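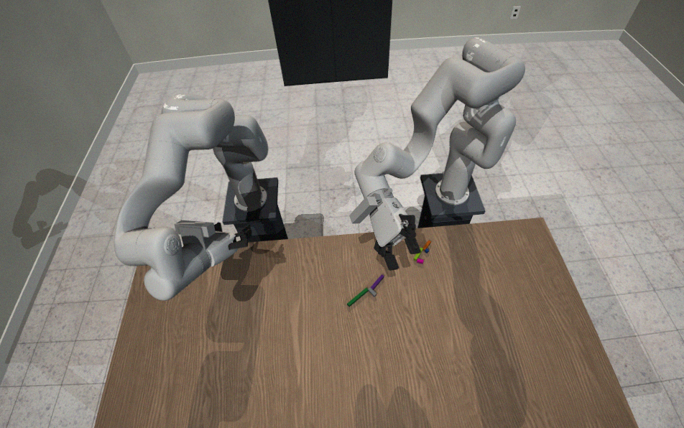
Large wooden table, tiled floor and pale gray-green walls.

Stusville Private Well Testing Program
Progress report to the Vass Fund
Prepared by Meron Negash, program manager
Reporting period: April through September

Summary of the period

The program offers free water testing to households outside the Stusville town main that draw their drinking water from a private well. The grant pays for sample kits, lab fees, one part-time field position and a small amount of help toward repairs. This report covers the second six months of work.

Kits were mailed or handed out to 700 households. Around 100 of those have not come back, and we are still following up. Coverage is good in the north half of the service area and poor along the river road, where we started late. Spending is under budget on lab fees and over budget on postage. We are asking for one change to the budget, described near the end of this report.

Outreach

We printed 1,000 flyers in April and placed them at the feed store, the library, both gas stations and the county permit desk. The permit desk turned out to be the best of these. People who go there for a septic permit are already thinking about what is in the ground on their property, and the clerk agreed to put a flyer in each septic packet.

The mailing in May did less well. The county list we used is organized by parcel owner, and many of the letters went to owners who live somewhere else and rent the house out. Some forwarded the letter to their tenants. Most did not. In June we switched to leaving a card at the door on roads where we knew there were rentals, and requests from tenants went up after that.

Tenants raised a question we had not planned for. Several wanted to know whether the landlord would be told the result. Our form now has a line where the person requesting the kit names who should receive the report. If the tenant lists only themselves, only the tenant gets it. We give them a one-page sheet on how to bring up a problem with an owner, which they can use or not.

We held two evening sessions at the grange hall, in May and in August. The May session ran long and covered too much ground. In August we dropped the talk on geology and used the time to go over sample reports and take questions. That version will be used again.

Sample collection

Kits are picked up by the household, filled at the kitchen tap, and returned to a cooler at one of our drop points before noon on collection days. A courier takes the coolers to Purenico, the lab that runs the tests. Bacteria samples have a short holding time, so any bottle that reaches the lab too late has to be thrown out and taken again.

We lost 50 samples this way in the first part of the period. Nearly all were from the river road drop point, where the courier's route was the longest. Juraj Sokol, who holds the field position, rode the route and found that the river road stop was being made first, which left those bottles in the vehicle through the whole run. The order was reversed in July. There has been an occasional late sample since then, mostly from people who filled the bottle the night before.

The instructions in the kit said "collect shortly before drop-off." We changed this to "collect the same morning." We also moved the step about removing the screen from the faucet to the top of the page. People were reading it after they had already filled the bottle.

One drop point was closed. The store that hosted it changed its hours and could no longer open early enough. We have not found a replacement on that side of the highway, and households there currently drive to the library. Juraj has picked up bottles in person for a few residents who cannot make the trip.

Results

Each kit is tested for total coliform and E. coli bacteria, nitrate, arsenic, lead and hardness. We are not reporting household results here, in keeping with the privacy terms on the request form. The general picture is as follows.

Coliform bacteria are the most common finding, mostly in older dug wells and in drilled wells where the cap is cracked or sits below grade. Positive results rose after the heavy rain in June. We advise a second test before anyone spends money on treatment, and a fair number of the second tests have come back clean after the well was disinfected and the cap replaced.

Nitrate is higher in the low fields on the east side. This matches what the county sanitarian told us to expect. Families with an infant in the house get a phone call the same day we receive a high nitrate result, before the written report goes out.

Lead results have mostly pointed to plumbing inside the house. Where the first-draw sample was high, we offered a second kit with instructions to run the tap before filling. The two results together usually tell the owner whether the trouble is in the fixtures or farther back.

Arsenic was found above the drinking water limit in a small cluster of deep wells near the quarry. We did not expect this. We have shared the general location with the county, without addresses, and asked whether any older records exist. They are looking.

Reports to households

The lab's own report is hard to read for anyone who does not work with water. We send it along with a cover page of our own that gives each test, the result, the limit, and one sentence on what to do. Meron writes the cover pages for results that are over a limit. The rest are produced from a template.

Average turnaround from drop-off to mailed report got worse in July and August. Part of this was staff leave at our end and part was a backlog at the lab. Purenico has told us the backlog is cleared. Reports in September went out on the schedule we promised in the grant application.

We moved our records into Zulent in May. Before that, kit requests were in a spreadsheet and results were in a paper file. The transfer took longer than planned, and some of the older records had the road name spelled several different ways. Those have been cleaned up by hand. We can now pull a list of overdue kits in a few minutes, and it has made the follow-up calls much easier to keep on top of.

Repair help

The grant sets aside money for small repairs in households that meet the income guideline. Most of what was spent went to well caps, casing extensions and disinfection. We also paid toward two under-sink treatment units for homes where nitrate was the problem.

Fewer people applied than we planned for. The application asks for tax papers, and several residents told Juraj they would sooner pay for the cap themselves than send them in. With your program officer's approval we began in August to accept a letter showing enrollment in a food or heating assistance program instead. Applications have picked up, though it is too soon to say by how much.

Finding contractors remains slow. One local driller does nearly all the work in the area and gives priority to dry wells, as he should. Cap replacements wait until he has another job nearby. We asked a plumber in the next county whether he would take some of the simpler work, and he is willing if we can group several homes into one day.

Budget

Lab fees are below plan because of the kits still outstanding and the lost samples, for which the lab did not charge us. Postage is above plan. We did not allow enough for the second round of reminder cards, and the rate went up. Printing, mileage and the field position are on plan.

We request permission to move part of the unspent lab fee money into two lines: postage, and follow-up testing for homes where a repair has been made. At present a household gets one free retest. In the arsenic cluster we would like to offer a second one in a different season, to see whether the level changes. A revised budget sheet is attached.

Plans for the next period

River road will come first. Juraj will go door to door there through the fall, while the road is dry enough to reach the farther houses. The aim is to have kits to every household on it before the ground freezes and the outdoor drop cooler has to come inside.

Overdue kits will get one more phone call and then be closed. Bottles that have sat in a hot garage all summer should not be used, so anyone who still wants to take part will get a new kit.

We will run the August version of the evening session again in winter, this time at the school, where parking is easier. The county sanitarian has agreed to attend and answer questions on nitrate.

A new drop point is needed west of the highway. The church and the fire station have both been asked. The fire station has a refrigerator but is not always staffed in the morning, and the church would need to give us a key.

Questions on this report can go to Meron Negash at the program office. Juraj Sokol can answer questions on sampling and the courier route, and is easiest to reach after 2 p.m., once the coolers have left.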